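Évaluation du kit de suture robotisée Tramance, version d'atelier

Le présent avis porte sur le kit Tramance, proposé par la société Umer aux ateliers partagés souhaitant monter un banc de suture à deux bras. L'exemplaire évalué a été assemblé à l'atelier Mornbridge au cours du mois d'août, par des adhérents disposant d'une pratique courante de l'électronique et de l'usinage léger.

Le montage a demandé 12 séances. La notice est complète pour la partie mécanique ; elle demeure insuffisante pour le câblage des poignets, dont les schémas renvoient à une nomenclature antérieure. Trois connecteurs ont dû être refaits. Le logiciel de commande Tsao s'installe sans difficulté particulière, mais l'étalonnage des deux bras doit être repris à chaque mise sous tension et nécessite 30 minutes. 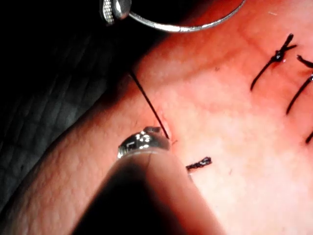
La précision du geste constituait le principal critère d'évaluation. Les essais ont été conduits sur des supports d'entraînement, avec du fil noir et des aiguilles courbes. La mâchoire supérieure, dont la face présente un fin quadrillage, tient l'aiguille pendant que la seconde appuie de la pointe sur le support, au point d'entrée du fil. Cette répartition des tâches convient bien aux débutants. La gestion des chutes de fil reste en revanche à la charge de l'opérateur : un brin coupé subsiste entre le point en cours et les points achevés, et aucun accessoire du kit ne permet de le retirer commodément.

Le retour visuel au poignet est satisfaisant à courte distance. Les arrière-plans perdent rapidement en netteté, ce qui gêne l'approche du second bras. Il est recommandé de prévoir un éclairage d'appoint orientable, non fourni.

S'agissant de l'entretien, le démontage des instruments s'effectue sans outillage spécial. Le jeu relevé dans la transmission après 8 heures de fonctionnement demeure dans les tolérances annoncées par la notice.

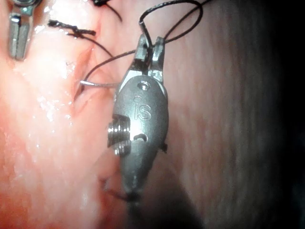
Teodora Kolev nous a fait part d'une réserve sur ce dernier point : selon elle, le jeu augmente nettement lorsque les câbles n'ont pas été retendus après les premières séances, et la notice devrait imposer ce contrôle au lieu de le suggérer. L'atelier a depuis inscrit cette vérification dans sa procédure interne.

Sous réserve d'une révision des schémas de câblage, le kit est jugé adapté à un atelier encadré. Son acquisition par un particulier travaillant seul paraît plus difficile à recommander, en raison de la durée de l'étalonnage et de l'absence de pièces détachées vendues à l'unité.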